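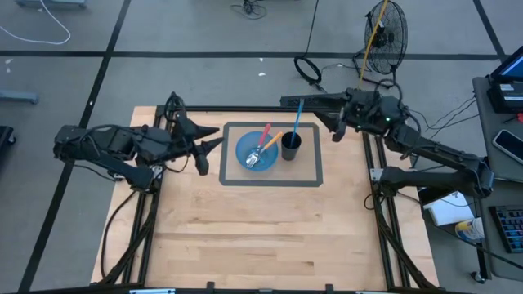 4.3 Recording examples for the table-setting task

This section applies to two-arm stations running the Pitska recording software. It covers the cutlery transfer task, in which utensils are moved between a bowl and a cup on a placemat. Operators must have completed the arm checks in Section 3 before starting.

Preparing the station

1. Place the placemat between the two arms, near the rear edge of the tabletop, with its long side parallel to the rear rail.

2. Set the bowl on the left half of the placemat and the cup immediately to its right. Both must be within reach of both grippers.

3. Arrange the utensils according to the start card shown in the Marum panel. In the mixed start, the fork with the red handle and the utensil with the orange-yellow handle rest in the bowl with their handles above the rim, and the item with the blue handle stands in the cup.

4. Keep the front part of the tabletop free of objects.

5. Move both arms to the ready position and open both grippers. Neither gripper may touch the bowl, the cup or a utensil when recording begins.

Note: Small differences in the position of the bowl and cup are wanted. Do not mark their places with tape, and do not try to repeat the previous layout exactly.

Caution: The elbows of both arms extend beyond the sides of the table. Stand clear of the floor area on either side before switching on the motors. Cables at the wrists must hang freely and must not be caught between links.

Recording an example

6. Select the task name and enter your operator code. Examples saved without a code are rejected at upload.

7. Press Start and wait for the tone. Movements made before the tone are not stored.

8. Guide the arms through the task at an even pace. Grasp each utensil by the handle. One arm may steady the bowl or cup while the other lifts.

9. If a utensil slips but stays on the placemat, pick it up and continue. Corrections of this kind are useful to the learning system and should be kept.

10. If a utensil falls to the floor, press Discard. Do not reach over the table until both arms have returned to rest and the motor light in the panel has gone out.

11. When the last utensil has been released, hold both arms still until the second tone, then press Save.

12. Change the layout and repeat from step 3. After every 52 saved examples, stop and repeat the camera check in Section 2.

Labelling and review

Each saved example is given one of four labels: complete, complete with correction, partial, or failed. Choose the label on the basis of the final position of the utensils only. Speed and neatness are scored later by the reviewer.

The present Netino set for this task holds 1,733 saved examples, of which 998 have been reviewed. Examples awaiting review must not be copied to the training folder.

Questions about labels should be sent to Chi-keung Fang. Faults in the arms or grippers should be reported to Zachary Hiebert, quoting the station number and the number of the last saved example.

Closing the session

13. Return both arms to rest and switch off the motors.

14. Put the utensils, bowl and cup back in the task box.

15. Start the upload and leave the recording computer on until the panel shows Transfer finished.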